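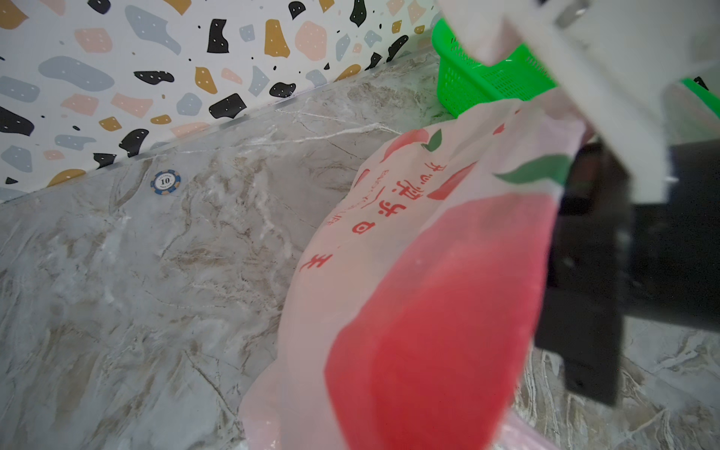 Kitchen refurbishment, Kariuki House: wall finish

Beatrice Laizer
Residents are asked to comment on the proposed terrazzo-patterned finish by the end of February. The sum allotted is 1,562.

O_Okoth
I support the proposal. Patterned walls conceal marks between cleans.

Fonseca.A
I must disagree. Plain white was quoted at 1,101 and is easier to match when repairs are needed.

O_Okoth
The plain quotation excluded grouting, at a further 260.

Beatrice Laizer
Both quotations will be circulated to all floors.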